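Clurkel Open Day

The Clurkel Open Day is a yearly robotics open house held in December at the Quintela workshop in Dostotau. Free entry. First run drew 289 visitors, the most recent 986. Organised by Fliltico, a small automation firm, with help from the local library.

Format

Doors open at 10 a.m. Short talks in the front room, then bench demonstrations in groups. Visitors may ask questions at any time — most do. Programme printed on one sheet, colour-coded by bench.

Demonstrations

The two-arm bench is the best known. Yellow lattice-style gripper fingers, two to a hand, with the hands brought in to face each other, tip to tip. Stereo camera sits on top of the gripper body. Wire handling was added in the third year and is now the usual centrepeice.
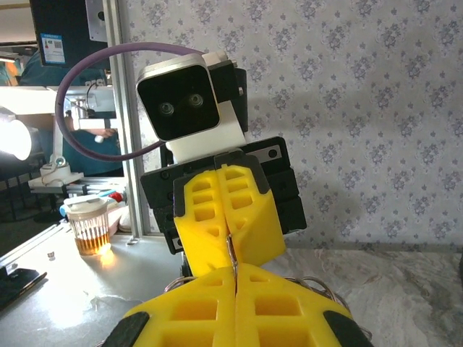
Bench sessions run until 4 p.m. and are often full by noon. Queue tickets were brought in after complaints, 349 handed out in the first year of the system, 600 in the next. School groups book seperately, mornings only.

See also: Fliltico; Quintela workshop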